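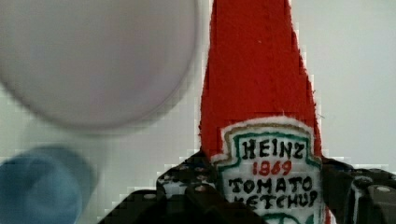

March 5, 2020

I have been making felt groceries since August, and the condiments are the part I put off the longest. Fruit is easy. A felt orange is a ball, and if the ball is lumpy it still looks like an orange. A ketchup bottle has a shape everyone knows, and if the neck is too fat it looks like a bowling pin. My first two looked like bowling pins.

I'm writing down how I do the bottles now, partly because Halima Ezeani asked me for the steps and partly because I forget them myself between one bottle and the next.

The pattern

I traced a real bottle onto the back of a cereal box, cut it out, and then cut the neck down twice before I was happy. Stuffing makes everything wider than the paper pattern. If the pattern looks right lying flat on the table, the finished bottle will be too fat. Mine looks almost starved on paper.

It takes two pieces for the front and back and one oval for the base. I sew the sides first, wrong sides together, with a whip stitch close to the edge. I don't turn it. You can turn felt, but the neck is narrow and I spent most of an evening poking at it with a chopstick the one time I tried. So the edges stay raw on the outside, and they go fuzzy. The red sheds more than any other color I have. Loose fibers stand out all along the seam, and you can trim them, but more come up the next day. I trim once and leave it.

Red felt also picks up every bit of light lint in the house. I keep a roll of tape next to me and go over the bottle before I put it away, and there are always a few specks left.

The felt

I used Kamath felt for the first bottles, the thin kind that comes folded in a pack, and it stretched at the seams once the stuffing went in. Then I switched to Dondham, which is thicker and costs more. A yard was enough for the bottles, a dozen tomatoes and the inside of a watermelon. The thick felt holds the bottle shape much better. It is harder on the fingers, and I broke a needle on the base where three layers meet.

For stuffing I use plain polyester fill, pushed in small pinches, neck first. If you start with the bottom you will never get the neck firm. I put a flat disk of cardboard inside the base before closing it, so the bottle has something to stand on. Some people put in dried beans for weight. I don't, because I want to be able to wash these, although the cardboard means I can't really wash them either. I need to change one or the other. Plastic from a margarine lid would probably work.

The label

The label took me longer than the bottle. I wanted the keystone shape, and I wanted it to look like the real thing from across the room, so it says HEINZ, then 1869, then TOMATO KETCHUP, with a green border around the words and a gold line outside that. The lettering is drawn on by hand, black for the words and red for the date.

I cut the shape from white fabric first and drew on it afterward. Do it the other way around. If you draw first and cut second, you can throw away a bad one before you have put any work into the edges. I threw away several. The trouble is always the width of the words. HEINZ is five letters and TOMATO is six and KETCHUP is seven, and they all have to sit inside a shape that curves in. I pencil the letters from the middle outward now, so for KETCHUP I start with the C. My capitals are still a bit uneven and I have stopped redoing them for that.

The white edge frays. On the top of the label it came up in a thick fluffy fringe, and I had the scissors in my hand to cut it off, and then I left it on. Rongrong Meng thinks it looks like snow on a roof. She would have glued it down flat. We have different opinions about glue. I use it on cardboard and nowhere else, because it soaks through and leaves a hard shiny patch.

For the pen, test it on a scrap first and wait a full minute before you judge it. Two of the markers I tried looked fine going on and then crept out into the fibers. The ones I ended up with are Brendex fabric markers, and they stay put if you touch the tip down and lift it instead of dragging. It makes for slow lettering. Each label takes me around 40 minutes, and I don't do more than one in a sitting.

Where it all goes

The groceries are for the play store at the Trarnarow library, which has a little counter and two shelves in the children's room. They had plastic food before and it was mostly cracked. I offered to make a few vegetables and it grew from there. I keep a list taped inside the closet door, and as of this week it has 65 finished pieces on it. That includes a loaf of bread with separate slices, which I count as one thing, and Halima says I am cheating myself.

The children's librarian tells me the cans and bottles get more use than the fruit. Kids like to line them up. A bottle also gets grabbed by the bottom half every time, right over the label, so that is where the wear will be. I go around the label twice with small stitches now for that reason, once at the very edge and once just inside - the second row doesn't show much under the fuzz.

Next up is mustard, which is the same bottle pattern in yellow with a shorter neck. I also want to try a pickle jar, but I haven't worked out how to do glass in felt. Rongrong suggested pale green organza over a felt pickle shape, with a stiff ring at the top for the lid. I have the organza. It slides all over the table when I try to cut it, so that one may take me a while.

If you want the bottle pattern, leave a comment and I'll trace a clean copy. The one I have is covered in pencil marks and has a coffee ring on the base piece.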